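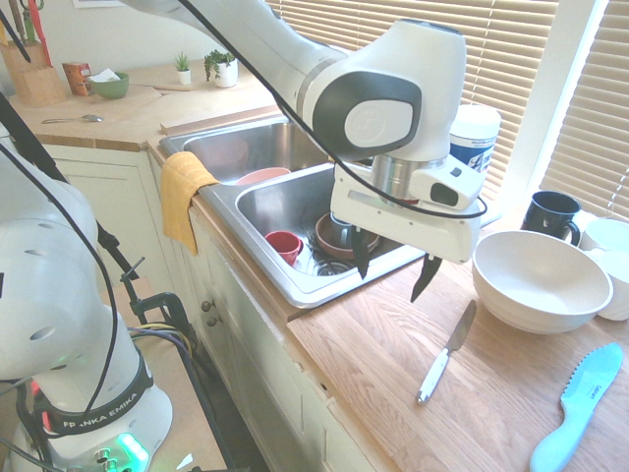

Somatic cell count up after switching teat dip

2 min read

Raghavendra Pinto
We milk 52 Holsteins outside Toledo in a swing parlor. Bulk tank SCC sat under 200 most of last year. In December we changed from an iodine post-dip to a lactic acid one, and the last test came back at 266. No change in bedding, ration or milking times. Liners were replaced at the normal interval. Is the dip the likely cause, or should I look elsewhere first?

Usha Iyengar
Get individual cow counts before blaming the dip. In a herd your size, 2 or 4 chronic cows can move the tank by that much. Run a California Mastitis Test on every quarter, then send sterile samples from the positives for culture. Staph. aureus or Strep. ag points to spread at milking, so check dip coverage and the order you milk in. Environmental strep or coliforms point to stalls and udder prep. Also have vacuum level and pulsation tested under load – a slow pulsator will raise counts and you won't hear it.

Shobha Rao
Went back to iodine, problem went away. Might have been the weather.

Vignesh Thampi
Agree with Usha on culturing. Two things to add. Check the label on the new dip for contact time and whether it has to be mixed the same day. If you spray, turn a few cows' teats up and look at the back side, which is usually missed. A cup covers better and uses less product.

Contact us | © 2021 Braltgate Dairy Forum | Back to top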